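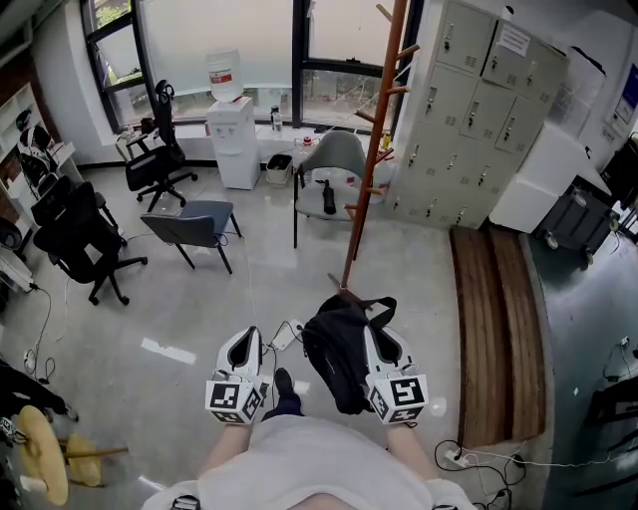 **Left/right gripper poses swap halfway through an episode, cube tracking**

posted by tralthorpe_bench, 30 May 2026

Hi all. Two hand-held grippers, a marker cube under each, one head camera. Software is Stumelus for the detection plus our own script that writes out left and right wrist poses at 30 Hz. Works fine until my hands get close together, then left becomes right for a few frames, sometimes for the rest of the take. Replay on the arms is obviously garbage after that.

What I've tried:

- recalibrated the camera, twice
- more light
- turned the smoothing way up (worse, now it glides from one hand to the other)

Last take was 755 frames and the swap starts at 133. Both cubes had at least one face in view the whole time, I went through it by hand. No error in the log, just this:

```
[track] cube_L reassigned (dist 38 mm)
```

Is this a detection thing or is it my script? Been on it since April on and off.

---

**lakatos_fork**

It's the script, or the tracker setting it calls. "reassigned" means it's matching by nearest distance to the last pose and ignoring the marker IDs. Hands come close, nearest one wins, done.

Check that the two cubes don't share IDs. If somebody printed the same sheet twice you can't fix this in code, reprint one set. If the IDs are different, key on them:

```yaml
association: id
allow_reassign: false
max_gap_frames: 30
```

Then turn smoothing back down. Smooth left and right seperately, after the assignment, never before. And when a cube drops out write a gap, don't let it guess. Gaps you can fill in later, a swapped take you can't really trust at all.

Old takes: if you kept the raw detections just rerun them, no need to record again.

---

**povthorpe2**

had the same thing, restarted the tracker between takes and it mostly went away. maybe try a wider lens too?

---

**lakatos_fork**

Restart only clears the last pose, it'll come back as soon as the hands cross. Lens won't touch it.

---

**tralthorpe_bench**

IDs are different, checked all the faces. association was set to `nearest`, no idea who did that, probably me. Reran the bad take from raw, no swap at 133 or anywhere after. Two short gaps where one cube hides the other, can live with teh gaps. Thanks, rerunning the rest tonight.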